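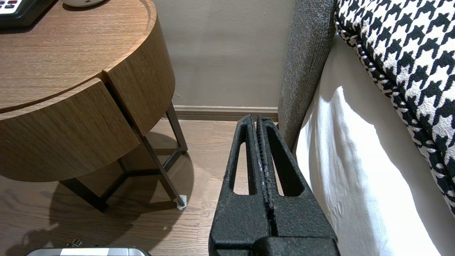

December 2022

The inspection of the guest rooms at Bremier House resumed this morning after breakfast service. Room 13 was taken first, the bed having been made up with a white sheet and the round nightstand returned to its place beside it. The nightstand is of the Virág pattern approved in August, with curved drawer fronts and a dark metal base. Both drawers were opened and found to run freely. The top was dusted, and the telephone list is to be reprinted before the new year.

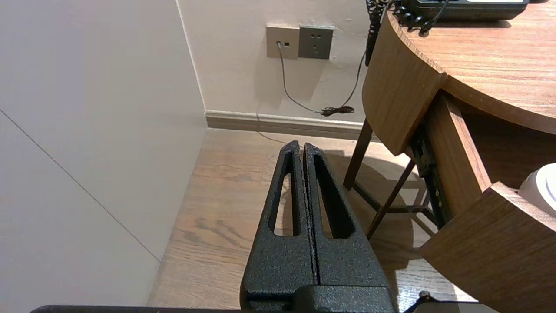 Attention then passed to the wiring. The two wall plates remain as they were, side by side, with the thin gray cable hanging from the left one. The coil of cord above the baseboard is untidy and should be secured with a clip — the same remark was entered for Room 11. An order for 125 clips has been placed with Astero, to be charged to the maintenance account.

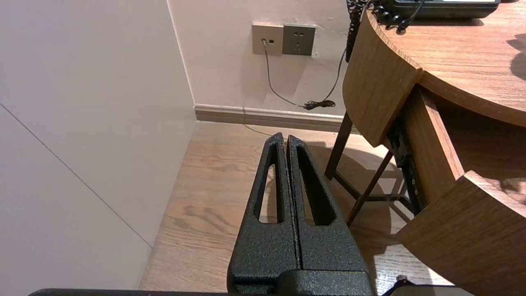 The wooden floor was swept to the corner and the baseboard wiped by hand. No repainting is proposed for the present. It was agreed that furniture should not be pushed against the outlets, and housekeeping staff will be notified in writing. Room 14 could not be entered, the guest having requested a late departure. It will be inspected tomorrow at nine.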